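Hand-held gripper check, two-operator table work — August, Woltar procedure, Friesen room
Filled in by: Rosaire Sawatzky. Start 1414

- [x] Pads seated both sides, no lifting at the ridges
- [x] Pivot bolts flush, nothing proud
- [x] Fingers close parallel
- [ ] Handle clearance — marginal, see comment
- [x] Soft items only between the pads (cloth, tissue, bags, flexible tube)

Comment: two tools over one small table, keep 300 mm between jaws. Lids go flat before anyone grips. Bare hand stays on the handle, never up by the linkage, thats a pinch point.
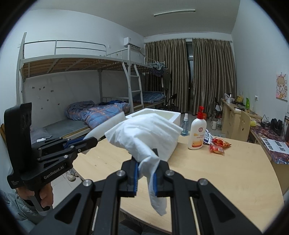 Tornano: 300 is fine for cloth but I'd want more once a bag is involved, they swing. Also who calls stop if both are mid-grip?

Agreed on bags. Stop call: either operator, out loud, both open jaws and back off. Added to sheet.

**Second pass, 1515**

- [x] Stop call tried once before start
- [x] Footwear closed, both operators
- [x] Sleeves clear of linkage
- [ ] Bottles moved off table — NOT done, carry over
- [ ] Phones off table — not done
- [x] Lift slow, no jerking on thin plastic

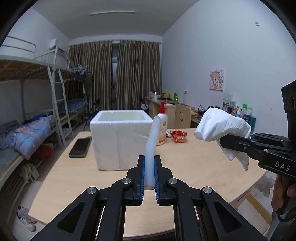 *Tube in one tool, plastic bag in the other, second pass.*

Open items: bottles and phone, both for next check. Handle clearance to Sirkutine for a remeasure. Pads get swaped at 2000 closures, log the count on the back.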